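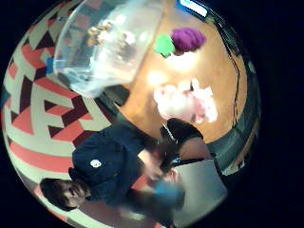
Toy Table Gallery
Fallarside Family Learning Center
Posted 2023-02-10

The Fallarside Family Learning Center maintains a collection of soft toys and play pieces for use by families during open hours. Once each season the collection is sorted, checked for wear and returned to its bins. The winter sorting was carried out in the reading room under the direction of Nhung Tiêu. The collection now holds 92 pieces, and 15 of these were added in December through the Kong Street donation drive.

Sorting is done at the round table, with clear bins kept close by so that the contents can be checked through the sides. Larger items are handled first. Loose stuffing, open seams and missing parts are noted on the blue card for each bin.
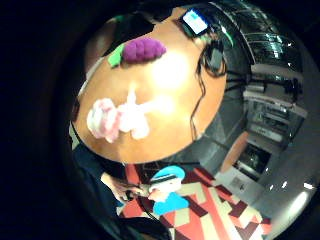
Play food and garden pieces are kept as one group and are lent together. Families have asked for more items that can be named and matched by color, and the group has been extended for that reason. The purple grapes with their green leaf belong here, as does the pink and white flower with the rounded petals – both are suitable for the color games held on weekday mornings. Pieces from this group should be returned to the bin marked Garden.

Knitted items are stored apart from the rest. They are washed by hand, dried flat and inspected again before they go back into use. Repairs are made by Lụa Tăng, who had 12 pieces on her list at the time of writing. Families who find a loose thread are asked not to pull or cut it, and to leave the item at the front desk with a short note.

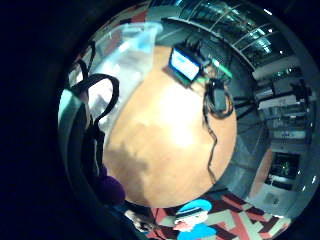
Veikko Ikonen asked whether knitted toys could be borrowed over a weekend, as the puzzles can, and whether a child might keep one for a second week if no other family was waiting. Both are permitted. The limit is two pieces per family, and an extension may be requested at the front desk before the due date.

Donations of clean soft toys are accepted throughout the year. Items with button eyes or long cords cannot be added to the collection. Questions may be directed to Yến Ung at the front desk.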